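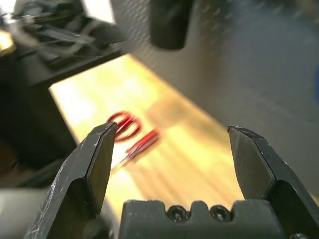

Wrist view at the Flarkton bench, fingers fully open.

New rules for sharp tools at the robot bench

The revised bench rules for Flarkton take effect with this issue, 6 November 2024. They replace the sheet that has been on the door since September. Most of the old sheet stays as it was. The part that changed covers scissors, pliers and screwdrivers, and anyone who runs a session with those needs to read it before booking time.

Scissors are now handled by the handles only, by the robot and by people. If they are put down for the robot to pick up, they go flat on the wood and closed. No part of them may hang over the front edge. A pickup that starts at the blades is stopped and logged, even if the grip looks good.

Fingers get checked before the first run of the day. Scratches in the finish are fine and do not need a report. A chip, a burr or a loose screw does. Write it on the Costard form, which now has a line for left and right, and leave the arm parked until someone has signed it off.

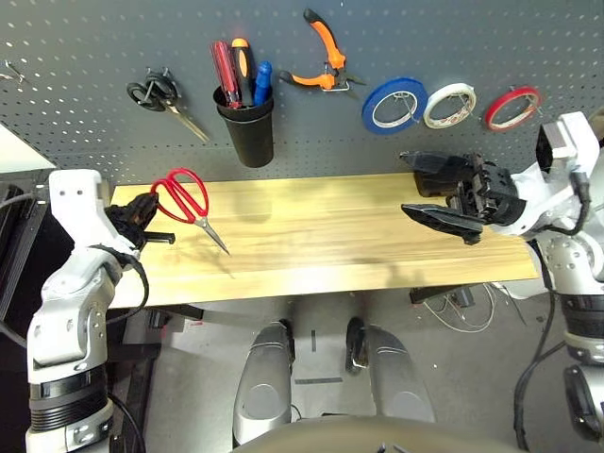
Left gripper at the handles of the red scissors, with the tape and pliers still up on the pegboard.

The keep-out distance while the arms are powered is 45 inches, measured from the front edge of the bench. It was 30 on the old sheet. The person holding the stop button stands outside that line too, and does nothing else during the run. No typing notes, no phone. If you need to step in to move a tool, stop the arms, say "stopped" out loud, and wait 10 seconds before you reach over the wood. The same goes for fixing a tool that has slipped off its hook.

Only the tools on the run sheet should be on the table. Everything else goes on the board or in the Wijesinghe cabinet. Empty hooks are all right, but write down which tool belongs on each one, so the next group can put the board back the way it was. Cables on the floor must be clear of the place where the operator stands. That item was on the old sheet and was the one most often skipped.

Herkbridge will use the same sheet, so a person trained at one site can work at the other without a second briefing. If someone is hurt, stop the arms and call 911 first. The incident form can wait.

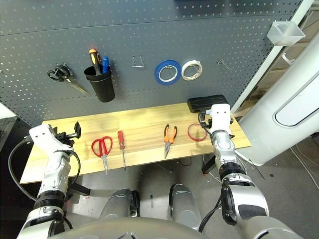
Vasanthi Hettiarachchi wrote in after reading the draft to say that the 10-second wait is the rule she expects people to drop first. She would like the stop button holder to count it out loud, and she asked that this be put in the text instead of being left to training. She also thinks the 45 inches should be taped on the floor at both sites. The tape has been ordered. The counting rule will be in the next version of the sheet, and until then groups are asked to do it anyway.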